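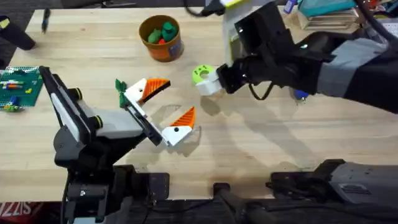

Why do so many local crime reports leave out how the case ended?

Mostly for want of follow-up: a reporter covers the arrest, and by the time the court reaches a verdict the desk has moved on to other stories.

4.2 Arrests and outcomes

We came to this question slowly, after many pleasant hours with the archive that Agata Colombo and Giorgia Galli kindly opened to us in Drandden. It holds 3473 short crime reports, and of these 2783 name a police spokesperson as the main source. Only 113 mention a verdict of any kind - a smaller share than we had hoped to find when we set out in February. Farina, who read the homicide reports with great patience, found that eight of them had been corrected later, usually for the age of the victim or the spelling of a street. We are fond of these little reports, all the same, and we go back to their headlines in the next section.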